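Home Workshop Robotics, handout 4: Teaching an arm to pick from a full bin
Prepared by Zorica Grgić for the Ukona shared workshop

4.1 Before you start

In handout 3 we mounted the arm and checked the joint limits. Now we give it real work. Please keep the table low enough that the arm can reach the far corner of the bin without stretching completely. My first table was too high and I lost one evening to this mistake. 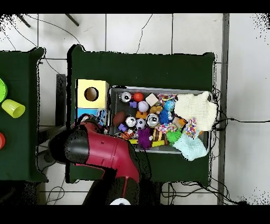 Choice of objects is the first decision of every picking project, and beginners usually choose too easy. If all objects are hard and have one color, the program will look good and you will learn little. Mix the shapes and also the stiffness. A drink can and a football need very different openings of the fingers, and a knitted cloth has no clear edge where to grip. Put the cloths in one part of the bin at first, as I did on the right side, and mix them with the rest only when the hard objects go well.

4.2 Approach and closing

Set the approach height first, then the closing speed. Igor Machala made the control script, which we call Badel, and it reads both values from one text file. My closing value is 263. With 284 the fingers were pushing round objects away before they had them. Come down straight for the last part of the way, and do not turn the wrist near the wall of the container.
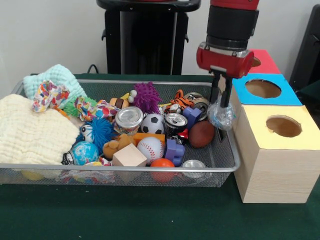

After closing, wait a moment before lifting. Thin plastic and soft cloth settle between the fingers during this time, and the grip becomes more even. Lift slowly, then move sideways only when the object is free from its neighbors.

4.3 Homework

Record 19 picks with your own objects. For each one write the object, the closing value and the result. Bring the list on 15th May. Vlastimil Jireš will help those whose arm still loses its zero position.

Contact: Zorica Grgić, Ukona workshop | © Ukona | Back to top
This site uses cookies. Accept / Settings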